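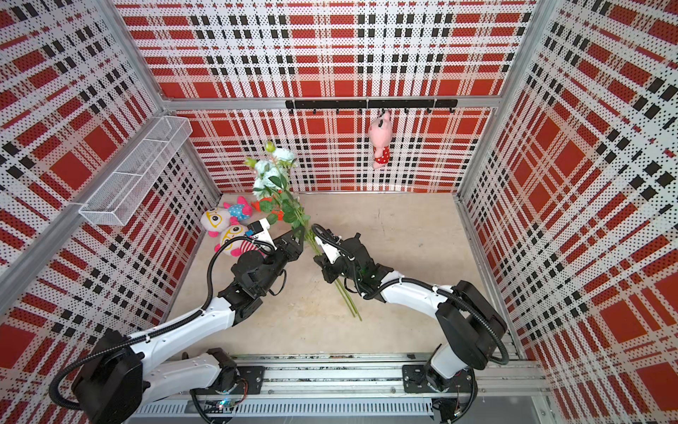 Home Projects > Walls, Floors, Ceilings
Topic: Plaid in a small room, talk me out of it (or don't)

mudroom_martyr
09/11/2020
Our back entry is the size of a generous coffin and has been builder beige through three owners. I want plaid. Red, white and black, all three walls, big squares. My spouse says it will feel like living inside a thermos. I have a quote from Calvo for peel-and-stick and another for the real pasted kind, and the difference is enough to buy a decent used lawnmower. Anybody done it? Anybody done it and stayed married?

gravelroad
Did our half bath in buffalo check in 2015. Still married. The bathroom is a separate question. Get the pasted kind. Peel-and-stick let go behind the radiator the first winter and I found a whole sheet of it lying on the floor like it had fainted.

tepid_oracle
One wall. Do one wall and paint the other two. Plaid is a loud guest, and you're proposing to invite it three times.

mudroom_martyr
One wall is what people do when they're scared.

tepid_oracle
I am scared. I've seen it.

sideporch
Disagree with oracle. In a tiny room one wall of pattern looks like you ran out of money. All three or leave it beige. The thing that will get you is the corners. Nothing in an old house is square, and plaid reports every crime. We had a stripe that started at the ceiling looking fine and was a thumb's width off at the baseboard. I see it every time I take my boots off.

gravelroad
^ This. Start in the middle of the back wall, plumb line, work out both ways. Let the ugly mismatch land in whichever corner the door covers.

Norbert_ish
You can hide the corners with trim. I put a plain strip down each one and a rail across the back wall, and now the pattern never has to meet itself. Bonus, the rail holds the hooks. I got the Vellby one and it's fine. Paint it or don't, I left mine bare and have gotten no complaints from the coats.

sideporch
Trim in the corners is cheating.

Norbert_ish
Yes. It took one afternoon.

mudroom_martyr
How many hooks is too many? There are four of us and I believe the coats are breeding.

gravelroad
However many you put up, two will be for coats and the rest will be for things that have no home. Ours currently has a dog leash, a bag of other bags, and a kite.

pinkerton_lane
Going to be the wet blanket. We did red plaid in a room with no window and it ate every bulb we threw at it. We ended up repainting. If you have a window, ignore me. If you don't, look for a pattern with plenty of white in it, and hold a sample up at night with the lights you really have, for a week. The Cladora sample book is free if you ask at the counter and look sad.

tepid_oracle
Thank you. One wall.

pinkerton_lane
I didn't say one wall. I'd do zero walls.

mudroom_martyr
There is a window. It faces the neighbor's recycling, but light does come in.

sideporch
Then go. And order an extra roll from the same batch. The second batch of mine was a different red, more of a tomato, and the company's position was that I was imagining it.

mudroom_martyr
Update: samples are taped up. Spouse walked in, said "thermos," and walked out, but hung up a coat on the way. I'm counting that as a yes. Ordering the pasted kind, plus the extra roll. Does anyone have opinions on paste?

gravelroad
Oh boy. Start a new thread.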